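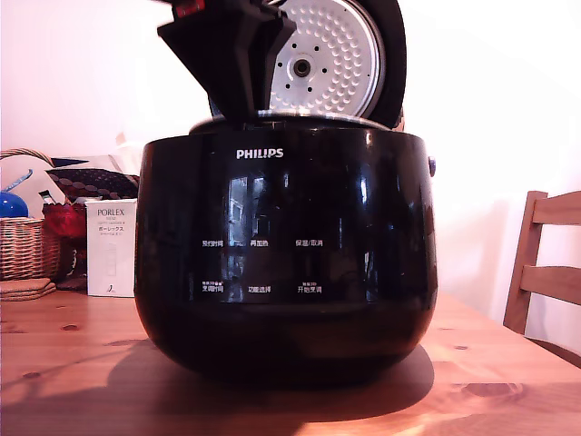 Notes for the talk – fan clubs and the first week after a comeback
Imden, small hall, 17/03/2024
Speaker: Hạnh Doãn

Slide 1. Hello and thank you
Thank Estela for the invitation and Renato for the sound. Say that I will speak slowly, and that people can stop me if a word is not clear. My subject is how a fan club lives through the first week when a singer comes back after a long silence. I take the case of Stevine, because I was one of the people who answered the messages of her club at that time.

Slide 2. Who is Stevine, for those who do not know
Singer, two albums, then a pause. Her last concert before the pause was in Zerkuncombe, and people who were there still talk about the second encore. After it there was no post, no interview, no song. The label said only that she was resting.
Do not spend too long here. Half of the room will know all of this.

Slide 3. The club during the pause
On the day of the Zerkuncombe concert the club had 2,000 paid members. One year later we had 1,261. Read the two numbers and wait a moment.
People did not leave angry. Most of them simply did not renew. Fermín Insaurralde kept the newsletter going every month, even when there was nothing to announce. He printed old set lists, letters from members, and one time a long interview with her former drummer. I want to say clearly that the newsletter is the reason we still had a list of addresses when she came back.

Slide 4. The announcement
It came in September, in the evening, one photo and one line of text: "New song on Friday." We had no warning from the label. I was at home, I saw it on my phone and I thought first that the account was stolen. Many members thought the same and wrote to us.
Show the screenshot of the message box. (Names are covered, I checked again last night.)

Slide 5. What people asked us
Is it really her. Where can I hear the song. Is there a tour. Will the old membership card still work. Very few questions about the music.
Aileen Navarro wrote short answers to these four and we sent them to everybody, always in the same words. I recommend this to any club. When three people answer in three different ways, the members compare the answers and then there is a rumor. 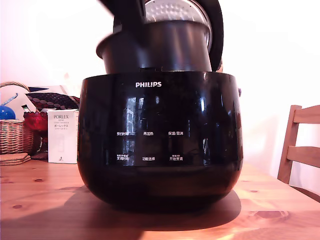
Rice cooker, front buttons.

Slide 6. The rumor about the duet
On the second day somebody wrote that the song was a duet with Xiao. There was no source. By the evening it was in two music blogs, and one of them gave our club as the source, which was false.
We made a mistake here. We waited for the label to deny it, and the label waited for Friday. So the story grew during two days, and the fans of Xiao were disappointed when the song came out and he was not on it. Some of them were rude to our members. I would now write one sentence on the first evening: "We have no information about a duet." It is boring but it is true.

Slide 7. Friday
Play the first part of the song, not more. Check with Renato that the volume is low at the start, the intro has a loud drum.
The club met online to listen together. The connection failed for eight people and they heard it later. Fermín still apologizes to them.
Opinions were divided. The older members missed the guitars. The younger ones learned the chorus in one evening. I liked it, but after the third time – tell this only if the room is relaxed.

Slide 8. After the first week
We were again at 2,000 members before the end of the month. Some of the new ones left when there was no tour, and I think this is normal. What stayed is the habit of the listening evening, now once in every season.
My advice is small. Keep your address list in order during the quiet time. Decide before the news who is allowed to speak for the club. Do not promise anything that belongs to the label.

Slide 9. Questions
Two that always come, so I prepare the answers.
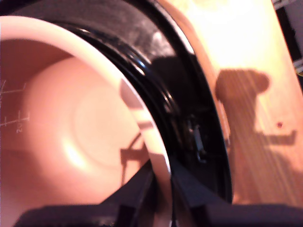 Should a fan club repeat news that it reads on a blog?
Only when the artist or the label has confirmed it. Until then, we tell the members that we have no information.

Can a club ask the label for early notice?
You can ask, and you should do it in writing. Estela did it for us after that September and we received one day of notice for the next single. One day is enough to prepare the short answers.

If there is time, ask Aileen to stand up and say a few words about the membership cards. If there is no time, go directly to the last slide with the contact address.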